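**Demonstration capture, bathroom tasks: minutes, June**

Present: Naseri, Chávez, Ververidis, Ruddock

1. Handheld gripper sessions. 287 episodes accepted, 2 rejected for lost marker tracking. Lid tasks to continue, seat lid raised and lowered as separate labels.

2. Operator position. Naseri proposed a fixed start pose facing the bowl, both grippers forward, marker cubes unobstructed. Agreed.

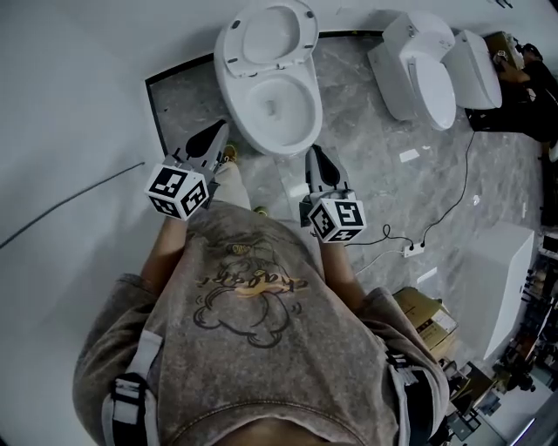 Ruddock objected that a fixed start would narrow the policy's approach angles, and asked for varied starts in a quarter of episodes. Accepted as a trial.

3. Action: Chávez to revise the operator sheet.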